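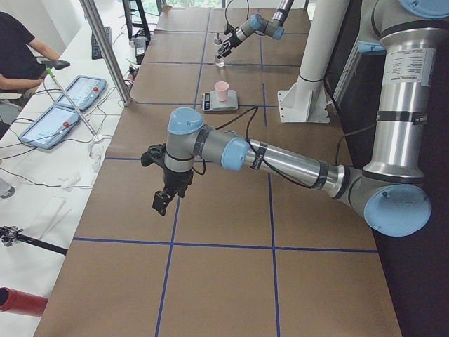 Balance : le module de pesée ouvre ses inscriptions

Le service des formations de Pennington informe ses adhérents de l'ouverture des inscriptions au module de pesée et de dosage, proposé dans le cadre du programme Balance. Le cycle débute le 7 septembre 2020 et se poursuit jusqu'en décembre, à raison d'une séance par quinzaine. Il s'adresse aux personnels des ateliers de conditionnement ainsi qu'aux laboratoires d'enseignement des sites de Jirnow et de Pirden.

Le module porte sur un geste courant, souvent appris sur le tas : peser correctement une petite quantité à l'aide d'une balance de cuisine numérique. Les participants travaillent avec un matériel volontairement modeste, à savoir un gobelet en plastique, un flacon de verre bouché et une balance à plateau argenté. Ils apprennent à vérifier la stabilité de l'appareil, à effectuer la tare avec le récipient vide, à verser par apports successifs et à consigner la valeur lue avant tout déplacement du gobelet.

Une attention particulière est accordée à la préparation du plan de travail. La table est recouverte de papier kraft brun, puis divisée en grands rectangles au moyen de ruban adhésif bleu foncé. Chaque zone reçoit une affectation précise au début de la séance - attente, pesée, retour - et la conserve jusqu'au rangement. Le papier est remplacé dès qu'il présente une tache ou une déchirure ; le ruban est alors reposé selon le même tracé.

« Une balance simple, bien posée et utilisée avec méthode, rend de grands services », rappelle Keisha Fitzsimmons, responsable pédagogique du programme. « Nous demandons surtout aux stagiaires de ne pas brûler l'étape de la tare. »

Lors du précédent exercice, le programme Balance a enregistré plus de 2645 heures de formation, tous modules confondus, au bénéfice de 529 participants. Le livret d'accompagnement, révisé au printemps, a été tiré à 870 exemplaires. Il comprend désormais une fiche de relevé détachable et un rappel des unités.

Les demandes d'inscription sont à adresser au secrétariat du site de rattachement, sous la référence 3088, accompagnées de l'accord écrit du responsable de service. Les places sont attribuées par ordre d'arrivée. Une attestation est remise aux personnes ayant suivi l'ensemble des séances ; en cas d'absence justifiée, un rattrapage peut être organisé à Pirden sur demande.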